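**Greiferaufbau in der Gemeinschaftswerkstatt Dusville: Schraubensicherung an der Fingermechanik**

**Iddrisu Ofori** schrieb am 12. April:
Sehr geehrte Mitglieder, nach 1.441 Zyklen wurde am Greifer des Projekts Wundex Spiel im Fingergelenk festgestellt. Ich beantrage, sämtliche Schrauben der Mechanik mit mittelfester Sicherung einzusetzen.

**flukine_werkstatt** schrieb:
Dem Antrag wird hier nicht gefolgt. Die Finger werden bei uns fast 50 Mal im Jahr zerlegt. Geklebte Kreuzschlitzschrauben sind danach erfahrungsgemäß unbrauchbar.

**Grewal** schrieb:
Beide Einwände sind berechtigt. Ich schlage vor, nur die Innensechskantschrauben am Gestänge zu sichern - die kleinen Schrauben am Finger bleiben trocken.

**Iddrisu Ofori** schrieb:
Einverstanden. Der Stand am Arm, mit Gestänge und Fingerauflage:
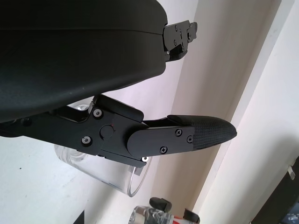
**werkbank_nord** schrieb:
Wie lange muss die Schraubensicherung vor dem nächsten Probelauf aushärten?

**Grewal** schrieb:
Maßgeblich ist das Datenblatt des Mittels; bei uns gilt eine Ruhezeit von zwei Tagen.

**flukine_werkstatt** schrieb:
Meine Bedenken halte ich aufrecht und bitte um erneute Prüfung des Spiels im Mai.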